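About Grundgate

Grundgate is a small press-freedom organisation. We keep track of journalists, bloggers and students who have been detained for something they wrote, filmed or said, and we go on keeping track after everyone else has moved on to the next outrage. Governments find this tiresome. A deputy minister once described our letters as "unhelpful and frequent", and we have thought about putting it on the mugs.

We began in a back office in Lillmont with 2 desks and a fax machine that worked in the mornings. Today we follow cases in 40 countries, write to embassies (which seldom write back) and send observers to trials when the court will have them. When it won't, they stand outside and take notes on who goes in.

Our main publication is the Cilero Bulletin, which comes out every month apart from February, when we do the accounts. It lists new arrests, court dates, appeals and releases. The releases page is the shortest, and we would happily pay the printer extra to make it longer.

The MacLeod Fund, run from the same office, pays legal fees and prison visit travel for families. Grants are small and the form is 2 pages long — we have seen what other people's forms look like.

We take no money from any government, including the ones we like. Most of our income comes from 200 regular supporters, several of whom also correct our commas.

The office is open to visitors until 4 pm. Please ring the lower bell; the upper one belongs to a dentist.

Recent items
Cilero Bulletin: the February gap explained
Notes from outside a closed courtroom
MacLeod Fund: how to apply
20 letters, one reply
Directions to the Lillmont office
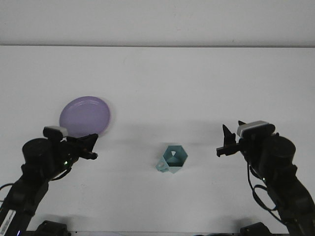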